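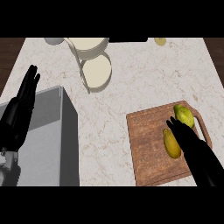 Simulated kitchen worktop, right hand at the chopping board.

Mernlow Bench Rules, two-arm edition
Part no. 489-17

A rule set for checking two-arm robots in simulated kitchens before they are cleared for work near people. It loads into the Warkier simulator and stops a run when a rule is broken.

What it checks
Finger speed within 9 cm of food or crockery
Clearance between the arms, and between each arm and fixed items
Grip force on soft goods
Position of the idle arm while the other is working

Supplied with 184 test layouts. Limits can be tightened by the user but not relaxed; a relaxed limit voids the test report. Each report lists the rule number, the joint concerned and the time of the stop.

A pass in simulation does not replace a risk assessment of the real cell. Guarding and emergency stops must be tested on site.

Rule text edited by Nathalie Charbonneau. Current issue: 24/08/2022. Licences are per workstation. Issue 9 files must be converted before loading.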